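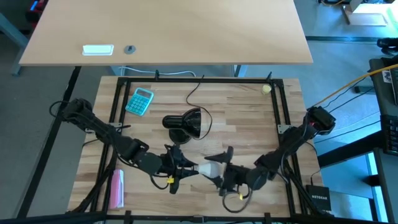
Page last changed: 1 September 2024, by Jussara Guerra

Bench notes – the black desk lamp and the bulbs

I write this page for myself and for Washington, who takes the light bench after me. Kerttu asked that we keep everything about the lamp on one page and not in the margin of the Sevura sheets, so I moved the older remarks here also. Some of them are from July and I did not correct them, only shortened.

What is on the bench today

The black lamp, with its cord going to the back edge. The white bulb, frosted, the one we call Illia 2. The turquoise calculator at the corner, please leave it there, I use it for the averages and I don't like to look for it in three rooms. 

About the lamp

It is the glossy one. I wanted a matte one from the beginning, because the glossy shade makes a second bright spot on the wood when the sun comes in the afternoon, and twice I noted this spot in my drawing as if it was from the bulb. Now I close the blind first and then draw. Jussara Leite (the other Jussara, I write JL from here) proposed to cover the outside of the shade with paper tape. We tried in July and the tape got soft with the heat and left glue. I cleaned it with alcohol and a cotton cloth. Please do not tape it again.

The shade opens wide, so the bulb sits deep and you can't see from the side if the thread is straight. I turn it backward first, slowly, until I feel the small drop, and only after this I turn it in. When it goes hard in the first half turn, take it out and begin again. Do not push. The socket of the old lamp was lost in this way.

About the bulbs

We have six bulbs in this series, Illia 1 to Illia 6. All have a frosted globe. The numbers are written in pencil on the paper sleeves, and on the bulbs themselves there is nothing, so a bulb without its sleeve is a bulb without a name. Illia 4 and Illia 5 were changed one for the other for a part of July, I am almost sure. The values before and after do not join well. I marked these lines in the table with a small circle and I don't use them.

Hold the bulb by the globe only with a clean cloth, or by the base. Finger marks on the frosted part come off badly. JL uses a little dish soap on a damp cloth, then a dry one, and it waits until next morning before it goes in the lamp. I do the same now.

How I take a reading

Blind closed, ceiling light off. Lamp on, then wait 20 minutes. The meter stands on the bench at 300 mm from the rim of the shade, measured with the steel ruler and not with the folding one, the folding one has a loose joint and gives a different answer each time. I read three times and write all three, also when one is strange. After that lamp off, and I let the bulb cool completely before I touch it. I don't have a time for this, I feel the shade with the back of my hand.

Between two bulbs I wipe the bench. The dust on the light strips of wood is not visible but on the dark ones it is, so look at the dark ones.

Things which went wrong, for memory

The cord. It is thin and it likes to lie under the base of the lamp, and then the lamp stands with a small tilt. With the tilt, the bright circle on the wood moves to one side and the reading is lower. I lost one full afternoon with this. Now I pass the cord around the shade side and to the back edge, and I press on the base with two fingers to feel if it rocks.

The second table. JL put the meter once on the smooth beige table behind, to have more place. The two tops are maybe not at the same height, we did not check. If somebody wants to use both, check with the level first and write it here.

The column for temperature in my table. I filled it with the room value until line 39 and after this line with the value near the lamp. It was my mistake, I understood Kerttu's note wrong. The column now has a remark on top. Jucélia said she can repair it from the Miranda log, where the room value is kept anyway, and I said yes please.

Still open

New paper sleeves, a thicker kind. The ones we have are tearing at the fold.

A matte shade. I wrote to Rarkora for a price but they answered about a different model, and I must write again with the diameter of the rim. Washington, if you are at the bench before me, can you measure it? Inside and outside, both.

Illia 6 makes a very small sound when it is turned near the ear. It gave light normally in July. I don't want to put it in the lamp before Kerttu hears it.

Question from Jucélia, if the warm-up can be shorter. I think it can, the last two values before the end of the waiting are usually the same, but I only looked at this for Illia 1 and Illia 3. I will do it also for the others – one bulb per session, in the order of the sleeves – and put the curves under this paragraph.

Calculator battery is weak, the display becomes pale when I press the root key. The spare is in the drawer with the rulers.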